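Setting Grip Width and Force for Thin-Walled Trays

Latrice Esposito
18/09/2026
3 min read
8 comments

Pulling a shallow tray by its wall is harder on a small parallel gripper than picking up a block. The wall is thin, it flexes, and any error in height shows up as a bent edge. The settings below are for the Arnero arm on the shared bench, with ridged fingers fitted and the wrist camera running.

1. Home the arm and close the gripper with nothing between the fingers. Record this position as zero.

2. Open the fingers 5 mm. A wider opening costs travel time and lets the tray turn as they close.

3. Jog to the midpoint of the front wall. Off-center grips make the tray yaw when it is pulled.

4. Lower until the wall sits between the fingertips but the tips clear the table by 3 mm.

5. Close at the slowest speed. Stop on motor current and ignore position. Our threshold is 300 mA; find your own by starting low and raising it until the wall no longer slips.
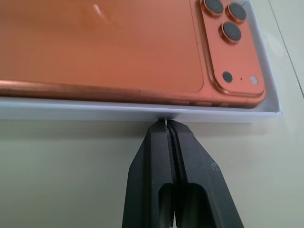

Why stop on current instead of position?

Tray walls vary in thickness, and card compresses differently from plastic. A fixed position that holds one tray will crush the next or miss it completely, while a current limit gives nearly the same squeeze on both.

With the wall held, pull in a straight line parallel to the table. Do not lift. A tray held by one wall will tip toward its load, and a heavy item near the far side makes this worse. Keep acceleration low for the first part of the move so the contents do not slide.

If the wall creases, reduce the current before changing anything else. If it slips at a setting that worked earlier, clean the ridges with a dry brush and repeat step 1. Teguh Nugroho found that the zero drifts after a finger swap, so homing is now part of the swap procedure.

Save the final values under the tray name in the Welletti config file.

8 comments | 5 shares

Related
Printing Ridged Fingertips Without Supports
Wrist Camera Cable Routing on the Arnero
Homing After a Finger Swap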